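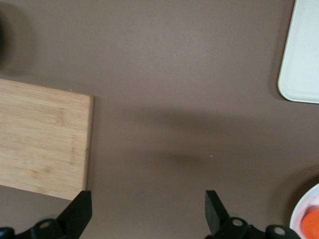
Incidencia 1044. Mesa de la cocina de prácticas, Hurside
Abierta por: Nerys Powell
Estado: en curso

La mesa marrón se queda pegajosa después de limpiarla con el concentrado Riler. Se nota sobre todo al arrastrar la vajilla. El tablero es liso y mate, y el centro suele quedar despejado, con la tabla de bambú a la izquierda y la bandeja blanca en la esquina de arriba, así que la zona que más se friega es la del medio. Dosis usada: 15 ml en 600 ml de agua. Pasada con bayeta, sin aclarar.

Respuesta de Wellington Cavalcanti, 30 de marzo de 2021
La dosis es alta para un acabado mate. Probad con 5 ml en los mismos 600 ml y aclarad con agua sola. Antes hay que retirarlo todo, también el escurridor y las tablas, y pasar la bayeta por debajo.

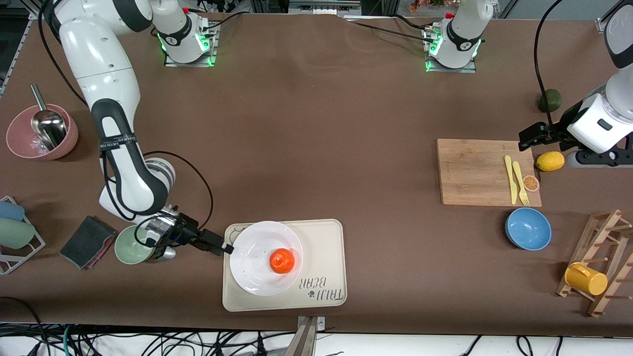
El bambú no se deja en remojo. Se lava a mano, se seca de pie y no vuelve a la mesa hasta que esté seco por las dos caras. Si la tabla pega por abajo, el residuo está en la tabla y hay que aclararla aparte.

Nerys Powell
Hecho con 5 ml y dos aclarados. El centro ya no pega. Queda una franja junto al borde izquierdo, donde apoya la tabla.

Wellington Cavalcanti
Repetid solo en esa franja, con agua tibia y sin producto. Dejo la incidencia abierta hasta que confirméis. Si sigue igual, pido a Bancombe otro limpiador.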